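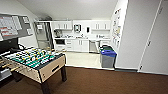 Publications > Shared Spaces > Section 4

4.2 The kitchenette

The kitchenette at Donard opens directly onto the carpeted common room, with the change to tiles as the only boundary. Staff in the 7 interviews named the sink as the main source of friction. Dishes were left in the basin even when the dishwasher stood open beside it (Figure 2).

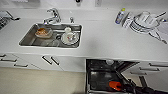 Figure 2. Sink, drying rack and open dishwasher, Donard.

Of the 147 diary entries, 104 mentioned washing up. Nair and Yeoh coded these separately; entries on the drying rack were grouped with those on storage.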